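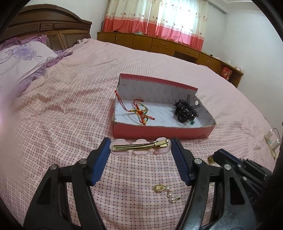
Last changed: December 25, 2006

Speaker notes, household budgeting night, Dunleavy
Posted by the Sevora home costs group

Start with the two envelopes. Hold them up. One is for bills that come every month, the other for bills that come when they feel like it: rego, the dentist, the hot water system. Most people in the room will have the first sorted and nothing in the second.

Ask who knows what they spent on groceries last month. Wait. Don't fill the silence.

My own figure for September was $321, two adults, no takeaway. Say that groceries were never the trouble at our place. The trouble was car insurance, paid once a year, and every year it came as a surprise.

Next part is the yearly list. Write on the board: car, house insurance, rates, school, Christmas. Our total came to $1,505 once the rates were taken out — we pay those by instalment. Divide by the number of paydays. Do the sum slowly, people like to copy it down.

Then small spending. Keep this short. The Rernmont group got stuck on coffee for half an hour and we never reached power bills. If someone brings up coffee, say it goes in the notebook like everything else and move along.

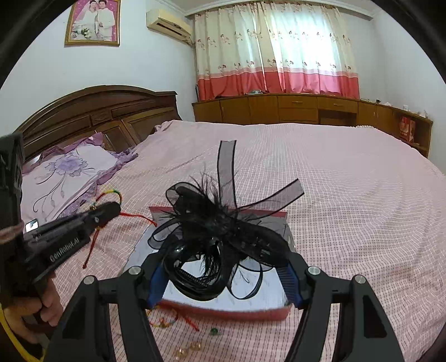 Black hair accessory with feathers and sheer ribbon.

Power bills. Read the meter yourself on the same day each week. Write it on the calendar in the kitchen. Ring the company if the bill is an estimate and give them your own reading.

Mention the Wokadard savings club only if asked. It takes new members when a place comes up and I don't have the form with me.

Finish by passing round the blank sheets. Tea after. Chairs need to be stacked before we lock up.

Comments (3)

I do the envelopes but with jam jars. Same idea. Rates always get me.

Can you put the blank sheet up here? Mine got left on the bus.

We've read our meter weekly since winter. The estimate was well over, so it was worth the phone call.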